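Soft goods, hard fingers: the Tjoa cloth kit under review

Fabric is a poor match for most two-finger grippers. It has no fixed shape, it hides its own edges, and a fold can look much like a seam. The Tjoa cloth kit, sold by Rundstead since August, is aimed at small shops that want to automate part of their linen handling without buying a dedicated folding line.

The kit consists of a parallel gripper, a pair of angled fingers, a wrist camera and a software license. Setup at the Jedstead test shop took 112 minutes, most of it spent on camera calibration. Hadiza Isah, who ran the installation, rates the printed manual as adequate and the wiring diagram as poor.
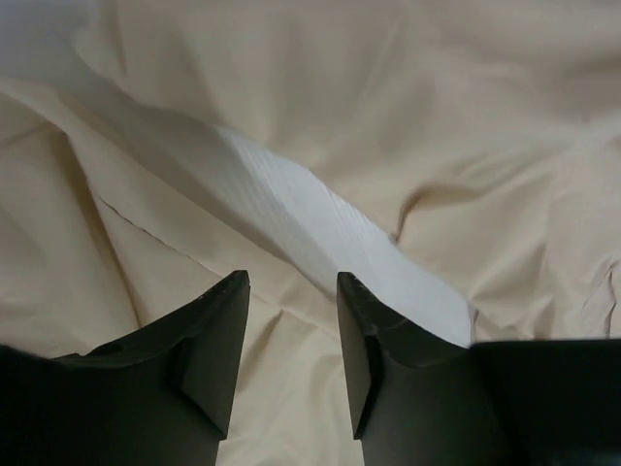 Cream cloth and a ribbed white strip, seen past the fingertips from the wrist.

The fingers are the best part of the package. Each narrows to a slanted tip with a beveled inner face, a shape meant to slide under a single layer before closing. Tips are wear items. Replacements come in packs of four, and Rundstead advises a change when the edge begins to snag.

Our main test was edge pickup on plain cotton. Over 113 attempts, the arm missed the edge or took two layers 30 times. Most of the failures came on heavily creased cloth. "It finds a straight edge well," says Uchenna Tamuno, who logged the runs. "Give it a crumpled corner and it guesses."

Pale cloth on a pale surface is the harder case for the camera.

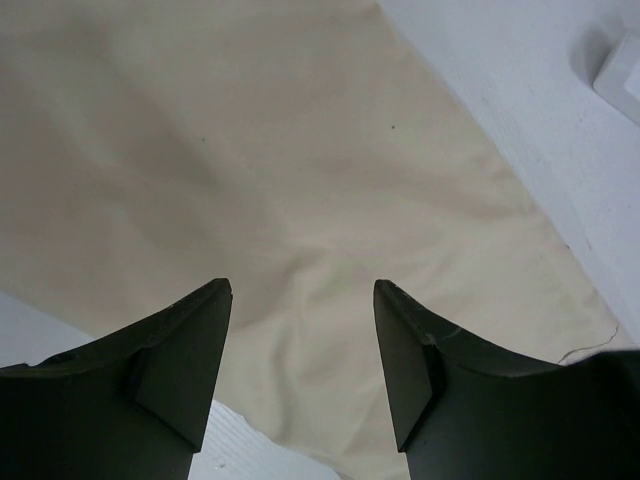 Photo: Omolara Odukoya / Sturnness

Where a long edge lies flat against a white surface, the software needs shadow to separate the two. Side lighting helped in our runs. Overhead lighting alone did not. The exposure setting is buried in a submenu and resets after every restart, a fault Rundstead says it will correct in the next release.

Cycle time is around 4 seconds per pick, excluding retries. Grip force is adjustable in coarse steps only, and the lowest step still marked our thinnest sample. Shops working with sheer fabric should ask for a trial first. For sheets and table linen, the kit is usable as shipped.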